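Home > Crafts & Making > Soap > Cold Process

Bars sweating and getting a dusty white top, what am I doing wrong?

Posted by Beatriz Tavares in Cold Process | 736 views | 17 comments

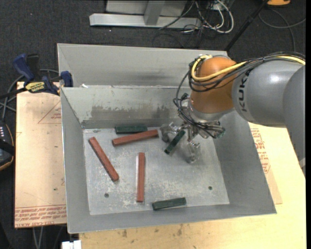 So I've been making soap at home since April and I was feeling pretty smug until my last two batches. The first one came out of the mold looking great, I cut it the next day, and by the end of the week every bar had a chalky white layer on top. It doesn't feel greasy, it's more like somebody clapped a chalkboard eraser over it. The second batch skipped the chalk but now it has little clear beads all over it every morning. I wipe them off and they come back!

My recipe is olive, coconut and a little castor, 1000 grams of oils total. I buy the oils from Jastalholm and I've never had any trouble with them. Lye solution goes in when it feels barely warm on the outside of the pitcher (I know, I know, I need a real thermometer). The second batch is the same except I added a spoonful of glycerin because a friend told me it would make the bars gentler.

Curing happens on a shelf in my laundry room. It has a door but the door doesn't really close. My husband thinks it's the dryer. I think my husband wants the shelf back.

Is any of this safe to use? I was hoping to give some away and I don't want to hand people something that's going to burn them.

Share (17) | Save | Report

oshima_suds

Two different problems, so don't go looking for one fix.

The chalky stuff is almost certainly soda ash. It forms when lye near the surface meets the air before it has finished turning into soap. It's ugly and that's about the worst of it. You can steam it off with a clothes steamer, or plane the tops, or leave it alone and call it rustic (I leave it alone). Next time cover the mold right after you pour and keep it covered for a full day. I also use a bit less water than I used to and I get a lot less ash now.

The beads are moisture out of the air. Glycerin pulls in water, soap already has glycerin in it naturally, and you went and added extra. Then you put it in the laundry room! I love you but move the shelf. Your husband is right about the dryer. A bedroom closet with the door open is fine, or the top of a bookcase. Stand the bars on their edges with a finger's width between them and turn them over every few days. Don't shut them up in a plastic tub while they're sweating, they'll only get worse.

As for safe, run your recipe back through a lye calculator and check what you really weighed. If the numbers are good and the bars have cured four to six weeks, try one on your own hands first. Olive-heavy bars can take longer and they're nicer for it. If you find hard white pockets INSIDE the bar when you cut it, or liquid that feels slippery and stings, that's another story and I'd toss the batch.

Helpful (52)

Trurkadent

get a dehumidifier. mine was cheap and I run it from 6 in the evening till bedtime, no more sweat

Helpful (3)

mapleandlard

Agree with most of the above but I'd push back on the water part for a newer soaper. Less water means it thickens faster, and if you're doing swirls or anything fancy you'll end up with a bucket of mashed potatoes. Ask me about the Mother's Day batch. I'd fix the covering and the shelf first and leave the recipe alone for a round or two, otherwise you won't know which change did it.

And please get the thermometer. Feeling the pitcher worked for my grandmother but she also lost an eyebrow making fudge. I got mine from Clultadura, it's nothing special, it reads quick and I can rinse it off.

Oh, and write down the weather in your notes. I started doing that after a rainy spring and my sweaty batches matched up with the muggy days pretty much every time.

Helpful (21)

Related in Cold Process
Can I rebatch soap that's too soft to cut? (2322 views)
Why did my lavender turn brown?
Freezer paper or silicone for lining a wooden mold
Castor oil, how much is too much
Getting the fragrance smell out of a stick blender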